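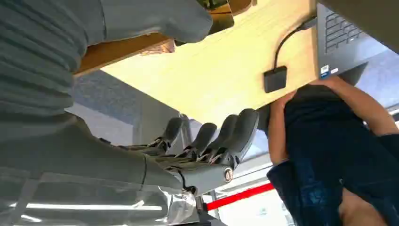 Call for participants: do brain-training puzzles do anything for you?

Every few months another leaflet arrives promising a sharper memory in ten minutes a day. We have read a lot of them. We have also read the studies they quote, and most of those show that people who practise a puzzle get better at that puzzle. Whether it helps you remember where you parked is another matter, and we would like to find out before anyone else in Hiltstead pays for a subscription.

We are looking for 60 adults aged 50 or over to take part in a study starting in March. Half will do daily word and number puzzles on paper. The other half will read a library book of their choice for the same length of time. You can't pick your group, so please don't ask.

What you would do
Two visits to our rooms above the Stolley building, each lasting up to two hours, with memory and attention tests at both. Between the visits there are 14 weeks of puzzles or reading at home, and a short diary to fill in. If you miss a day, write down that you missed it. We have seen too many diaries filled in on the bus with one pen.

Who can take part
You need to read English comfortably and be able to manage one flight of stairs. We can't take anyone who has paid for a brain-training course in the past year, or who works for a company that sells them.

What you get
Travel costs, tea, and a £40 voucher after the second visit. You will not get a brain age. We don't know what one is. We will send everyone the results in plain words, including if there is no difference between the groups, and my own money is on that.

Who is paying
The Zerura Fund. It sells nothing and has agreed in writing that it can't hold back the findings. Ask to see the letter if you like.

To put your name down, ring the study office and ask for Lies Hendriks, or call in on a Thursday between 10am and 3pm. Questions about the tests go to Kimutai Nyaga. Complaints go to Hendrik Dekker, who is not part of the study team.

Teun Koster
Study lead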